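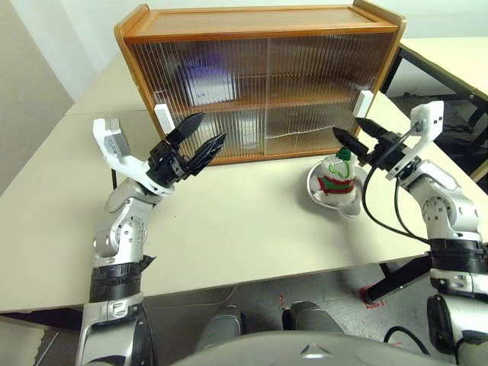

What the Rent Buys

Wiebke Hagedorn has been asked to leave eleven apartments, and she remembers the kitchens of all of them. She remembers the bathrooms less well, and the landlords only by their shoes.

"You look down a lot when someone is telling you they're not renewing," she says. "One of them wore golf shoes. Indoors, on my floor. On his floor, I suppose that was his point."

Hagedorn writes the newsletter Viden, which goes out to a readership of 3,000 and is devoted entirely to the subject of renting a home as a grown adult with no plans to stop. It contains almost no advice. There was an issue on radiators that clank. There was a long one on the paint color that every landlord in the country seems to buy from the same enormous bucket, and which she refers to as Deposit White. Her most forwarded piece is a diary of waiting for a plumber, and it is longer than some novels I have pretended to finish.

We spoke by phone, because it is February and because it is still that kind of year. She was in her kitchen. I was in my hallway, where the signal is. We are both renters, and it took us a while to get past the subject of water pressure.

She got into this, she says, by being bad at something else. She had been hired to write property descriptions for a leasing firm called Drerel, whose house style required every apartment to be "sun-filled" unless it was below street level, in which case it was "tucked away."

"I wrote one that said the bedroom was the right size for a person who sleeps on their side," she says. "I thought it was helpful. It was a very narrow room! My manager called me in and asked whether I was unhappy. I said no, but I'd seen the bedroom."

She lasted three more weeks. The first Viden went out in October, to her sister, two former neighbors and a man who had answered her ad for a dehumidifier and whose address she still had. The dehumidifier man is a subscriber to this day. They have never discussed the dehumidifier.

I ask what she thinks people get wrong about renting.

"That it's waiting," she says. "Everybody talks as if you're in the lobby of your life and someone is going to come out and call your name. I'm forty-six. I have a favorite burner on the stove. I've had flu here. I don't know what else I'm supposed to do in a place before it counts."

She has a theory about nails. You can tell how a tenant feels about the future by the nails. Zero nails, and they are either leaving in the spring or have been badly hurt by an inspection. One nail, by the door, is for keys. A whole wall of nails means a person has done the math on the deposit and made peace with losing it.

"And the sticky hooks?" I ask.

"The sticky hooks are a lie we tell ourselves," she says. "They take the paint off in the shape of the hook. At least a nail is modest."

The readers are the better half of the newsletter, and she says so freely. The letters page began as filler for a slow month and now takes up most of it. Joon-young Kang and his father, Dae-han Kang, write in separately about the same two-family house, where one lives upstairs from the other and both rent from a man in another state. They disagree about nearly everything, the thermostat in particular. Hagedorn prints both letters side by side and doesn't comment.

"Joon-young wrote that the upstairs was like a greenhouse," she says. "And Dae-han wrote, the same week, that he was wearing a hat to breakfast. I asked if they'd considered talking about it. They each wrote back to say the other one wouldn't listen. They have dinner together every night. I think I'm the mailbox in the middle of a very happy arrangement."

Then there is Eun-ji Geum, whose letter about a shared laundry room ran over five issues and has been compared, by Hagedorn, to Russian literature. It concerned a single dryer, a sign-up sheet and somebody who signed up as "M." There were no M.'s in the building. Readers sent theories. One sent a floor plan he had drawn himself, from the text, with arrows.

"Eun-ji moved before it was solved," Hagedorn says. "People were furious. I got mail asking me to make her move back."

Would she?

"I did bring it up."

I had been warned, by a person who knows her, not to ask whether she would ever buy. I ask anyway. There is a long pause, in which I can hear a kettle making up its mind.

"I looked once," she says. "I want that on the record, because people think it's a principle with me. It isn't. I went to see a place on Shin Street with an agent who kept touching the walls, like you'd pat a horse. And it was fine. It had a pantry. I've never had a pantry. I stood in it for a while."

And?

"And the bank thought it was very funny."

She is less wry about the money than about anything else. The last increase on her lease was small, she says, and so was the one before that, and that is how they get you, with five small ones. She has watched most of her old building empty out that way. The bakery on the ground floor, Berasero, went first. It had supplied the stairwell with a smell she describes as worth a good part of the rent, and when it closed the rent did not go down to reflect this. She wrote to the management company to point out the loss. They replied that smell was not listed among the amenities.

"Which was fair," she says. "I'd checked. I checked before I wrote. I just wanted someone to have to type it."

The letter is framed. It hangs in her hallway, on a nail.

Toward the end I ask her what a decent landlord looks like, since she must have had one. She has had two. The better of them was a retired school librarian named Jin-sol Ban, who owned a triplex, lived on the first floor and raised the rent once in all the time Hagedorn was there, apologizing in a note that came with soup.

"She knocked," Hagedorn says. "That's all it was, really. She owned the door and she knocked on it. I've had landlords who'd be halfway to the fridge before they said hello. Jin-sol would stand out there with her wrench and wait for me to find my slippers."

What happened?

"She sold it. She was eighty, she wanted to live near her grandson. She cried and I cried, and the new people came through with a tape measure while we were still at it."

That was golf shoes. She gave notice before he could, the only time she has managed to get in first, and she took the shower head with her. It was hers; she had a receipt. She has moved it to every apartment since, and before she hangs up she asks me what mine is like, and when I tell her, she goes quiet, and then she gives me the name of a hardware store.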